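Irkden Technical College
Home | Projects | Reports | Labs | Contact
Last updated: May

Refurbishing an Office Desktop for the Reading Room
Project report, Intro to Computer Hardware

1. What we set out to do

Take one retired Dell tower from the storeroom, strip it down far enough to learn where everything goes, clean it, put it back together with a replacement processor and memory, and hand it over to the reading room at Kikemmont. Budget was 100 dollars. Our group got the tower with no history on it, just a sticky note saying "no boot". Two other groups had the same task with different machines so some of the method below is shared.

Reading room only needs it for catalog searches and typing. Nothing heavy. So we were not chasing speed, just something that starts every morning.

2. Background (short)

A desktop from this kind of office line is pretty easy to work on. Side panel comes off, most things are on latches or one or two screws. The processor is held down by a metal frame with a lever – lever goes down, pushes off to the side, comes up, frame swings open. On this type of socket the pins are in the board and the processor has flat pads. So bent pins are a board problem, and a bent pin can kill a slot or the whole machine. We were told this three times in lab and it is worth repeating.

Memory goes in slots with latches at the end. The module has a notch so it only fits one way round. Expansion cards go in the slots closer to the back edge.

3. Tear-down

Unplugged from the wall, held the power button a few seconds to drain it, case on its side on the bench. Wrist strap on. We wrote down each step as we went because last term somebody in our group lost track of a front panel cable and it took a whole session to sort out.

Order was: expansion card out, memory out, heatsink off, old paste wiped, processor out. Memory modules went in antistatic bags, processor in a plastic clamshell. Screws in an egg carton with the step number on each cup. The carton was the best idea we had all term.

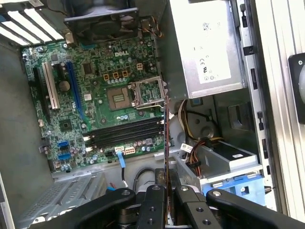 Fig. 1. Board with the processor and memory out, fan and power supply still in the case.

At this stage you can finally see how the board is laid out. Before that it was all heatsink and shroud. The blue slot is the long one. We left the rear fan and the power supply where they were, the power supply was tested seperately with the plug-in tester from the lab and all its lines read normal.

Inspection of the socket was done with a magnifier and a flashlight at a low angle. You are looking for one pin that reflects different from its neighbors. Two of us checked it independently and wrote down the result before talking. Both said no bent pins. Good, because a replacement board would have blown the budget.

4. Cleaning

Dust was mostly in the heatsink fins and the fan. Compressed air in short bursts, can upright, fan blades held still with a finger so it doesnt spin. Soft brush for the corners. Nothing wet near the board except isopropyl on a swab, and that only for the slot edges and the memory contacts.

We did NOT blow air at the open socket. Lab rule.

5. Parts

Replacement processor – used, from Turcotte Surplus, same socket type, on the supported list for the board.
Memory – two used modules, also Turcotte.
Thermal paste – lab stock.
Coin cell – new, because the clock had reset.
Drive – reused. Checked with the Girumness disk utility, it showed 3,000 hours powered on and no bad sectors.

Everything came in under the 100. Shipping was the annoying part.

6. Cable check

Worth its own section becuase this is where we lost the most time. The supply feeds the board from more than one place and the drive side has its own run. With the case open it looks like a mess but it is all clipped along a path, and if you pull a connector without noting the path it will not close up neatly again.
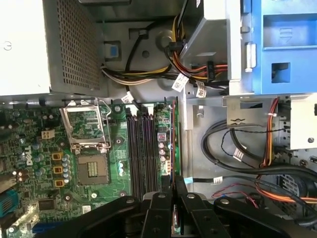 Fig. 2. Power cables clipped across the top, SATA power connector at right, blue drive caddy beyond it.

The wraparound labels on the cables have barcodes, no help to us for figuring out which lead goes where. We made a rough sketch in the notebook instead and put masking tape numbers on the ends we unplugged. Four-pin power for the processor is by the socket. Easy to forget that one. If it is left off you get fans and no picture, and you will think you broke something.

7. Reassembly

Reverse order. Processor set in by the corner marks, no pushing, frame down, lever down. The lever needs more force than feels right. Small dot of paste in the center, heatsink down evenly, screws in a cross pattern. Memory pressed in until the latches clicked. Then cables by tape number.

First power on: one long beep, no display. Reseated the memory, same thing. Moved one module to a different slot and it started. Turned out we had the pair in the wrong slots for this board – the manual has a diagram and we had not looked at it. Should of looked at it.

8. Results

Machine passed the power-on test and then a memory test that ran 112 minutes with no errors. Processor temperature under load leveled off at a number we were happy with (full log is in the notebook, 392 lines, not pasted in). Clean install of the operating system, updates done, browser and word processor installed. Handed over with a keyboard and mouse.

9. What we would do differently

Read the board manual first, all of it, incl. the memory page.
Take more notes on cable paths before touching anything.
Order the parts earlier. We had almost two weeks with nothing to do except clean, and the machine was already clean.
Check the coin cell at the start.

10. Still open

Case fan has a slight hum at startup. Goes away after a minute. Did not replace it. Front USB port on the left side is loose, works if you hold the plug. Reading room staff have been told.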